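Two Arms, One Bottle Cap: Our Saturday at the Clikis Open Day

So I finally made it out to the Clikis workshop in Fimley for their open day on Saturday, June 3, 2023, and I've been talking about it to anyone who stands still long enough. I meant to stay an hour. I left when they started stacking the chairs!

Ho-yin Lo had the back room, and if you only saw one thing all day I hope it was his. He had the two-armed robot at the wooden table, the one with proper hands (fingers and all), and it was practicing handling small stuff, the kind of thing you or I would pick up while looking for our keys. I got a spot near the front and stayed put through five runs in a row.

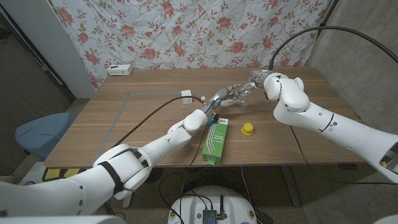 What got me was how slow it is, and how quickly you stop minding. The whole room went quiet every time the fingers started to close. A little boy next to me was whispering "go on, go on" at it, and I was pretty much doing the same in my head. Ho-yin says a run that looks boring to us is often the one he's happiest with, and he'd rather watch a hand creep up on a bottle for a full minute than see it lunge and send the thing flying.

I asked him about the gray tape on the table, which I'd figured was left over from something. Nope! It marks out the work area, and he laid it himself back in December, after a long argument with Gisler (our neighbors down the hall, hi Gisler) over whose table it was. He also told me the hands took six weekends to get wired up the way he likes. I believe it. There is a LOT of cable.

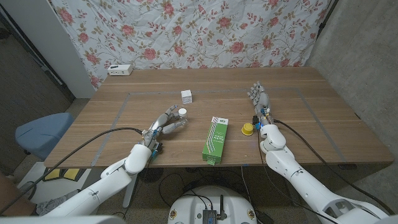 Firnen Robotics Club – Member News

Bottles were the crowd favorite, going by the noise people made. I liked the caps better. A flat round cap on a table is a mean little thing to pick up, even for me with my short nails, and I came home and tried it on the kitchen counter with my eyes shut just to see. Eight tries before I had it. So I'm a lot more forgiving now.

Clikis told me over 300 people came through the doors, and I'd guess half of them asked Ho-yin if it could do dishes. (It can't. He's very patient about it.) The coffee was good, the parking was awful, and I picked up a stack of flyers that I'll leave by the door at our next meeting.

If you want to go see the arms for yourself, Ho-yin is happy to have small groups from the club by on a weekday evening. Send me a note and I'll put you on the list. I've got room for two more in my car, and I'd like to be there early enough to park this time.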